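Rotich R7 im Test: Ein Telefon, das nur telefoniert, und selbst das mit Bedacht

Sieben Wochen lang habe ich mein Smartphone in der Schublade gelassen und stattdessen das Rotich R7 mit mir herumgetragen. Das ist ein Tastenhandy, ungefähr so groß wie eine Packung Taschentücher und, wie der Hersteller mitteilt, »für das Wesentliche gemacht«. Was wesentlich ist, entscheidet man in Brudport, dem Firmensitz. Der Wecker gehört dazu, der Taschenrechner auch. Eine Stummschaltung, die man ohne drei Untermenüs erreicht, gehört nicht dazu.

Erst das Erfreuliche. Der Akku ist eine Wucht. Ich habe das Gerät in der ersten Woche einmal geladen und danach das Ladekabel verlegt, was mir zehn Tage lang nicht auffiel. Die Tasten haben einen ordentlichen Druckpunkt, man kann blind tippen, und nach kurzer Zeit kehrt jene Daumenakrobatik zurück, die man seit der Schulzeit für ausgestorben hielt. T9 kennt allerdings noch immer keine Flüche. Dafür schlägt es mir bei jedem zweiten »bin gleich da« etwas mit »Ahnung« vor.

Die Sprachqualität ist gut, sofern man im Freien steht. In meiner Wohnung, Altbau, dicke Wände, bricht die Verbindung gern im Flur ab, und zwar immer an derselben Stelle, zwischen Garderobe und Bad. Ich habe mir angewöhnt, dort einfach nichts Wichtiges zu sagen. Im Netz von Zesham, dessen Prepaidkarte dem Paket beiliegt, war der Empfang einen Balken schlechter als mit meiner alten Karte. Die kann man immerhin einlegen, ein SIM-Lock gibt es nicht. Man braucht nur einen Fingernagel, den man nicht mehr benötigt, denn die Rückschale sitzt fest.

Nun zum Telefonbuch. Es fasst 200 Einträge, und 200 ist auch die Zahl der SMS, die das Gerät aufhebt, bevor es nachfragt, ob man nicht mal ausmisten wolle. Es fragt nicht höflich. Es blendet die Frage quer über den Bildschirm ein, auch während eines Gesprächs, und lässt sie dort stehen. Kontakte vom Smartphone zu übernehmen geht theoretisch per Bluetooth. Praktisch kamen bei mir 20 an, alphabetisch sortiert, womit ich bestens gerüstet war für alle Menschen, deren Name mit A oder B beginnt. Den Rest habe ich abgetippt — und dabei festgestellt, wie viele Leute ich gar nicht anrufen will. Das rechne ich dem R7 als Pluspunkt an.

Auf dem Datenblatt steht auch ein Browser. Er heißt Bovus und öffnet Seiten ungefähr so, wie ein Amt Briefe öffnet. Die Fahrplanauskunft lud bis zur Hälfte, der Wetterbericht ganz, aber vom Vortag. Wer ein Tastenhandy kauft, will wohl ohnehin nicht surfen, nur sollte man die Taste dafür dann nicht genau unter den Daumen legen. Ich bin öfter versehentlich im Internet gewesen als früher mit Absicht.

Die Taschenlampe hingegen: hervorragend. Eigener Schalter an der Oberkante, hell, sofort da. Ich habe damit den Sicherungskasten, zwei Fahrradschlösser und den Boden unter dem Sofa beleuchtet. Dort lag das Ladekabel.

Was im Alltag fehlt, merkt man an Stellen, an denen man nicht damit rechnet. Die Bank will eine App. Der Paketkasten will eine App. Das Restaurant um die Ecke hat die Speisekarte gegen ein Quadrat auf dem Tisch getauscht, das ich mit dem R7 zwar betrachten, aber nicht lesen kann. Die Kellnerin fand irgendwo noch eine gedruckte Karte vom Mai, die Preise waren andere, der Eintopf derselbe. Für die Überweisungen musste das Smartphone jeden Monatsanfang kurz aus der Schublade, und ich gebe zu, dass es beim ersten Mal den ganzen Abend draußen blieb.

Wem also empfehlen? Als Zweitgerät für Garten, Baustelle oder Festival taugt das R7 sehr. Als einziges Telefon nur Leuten, die ihre Bankgeschäfte am Schalter erledigen und einen Schalter haben. Wer es für die Eltern kaufen will, sollte wissen, dass die Schrift im Menü groß ist, in den Nachrichten aber wieder klein, und dass sich daran nichts einstellen lässt.

Plus: Akku, Tasten, Taschenlampe, kein SIM-Lock
Minus: Kontaktübernahme, Browser, Lage der Browsertaste, Stummschaltung
Gesamturteil: befriedigend, mit Licht gut
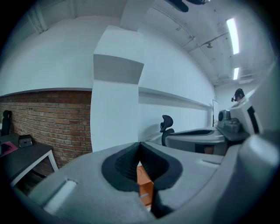 Grauer Handgreifer mit schwarzem Gummipolster, dahinter ein Büroraum.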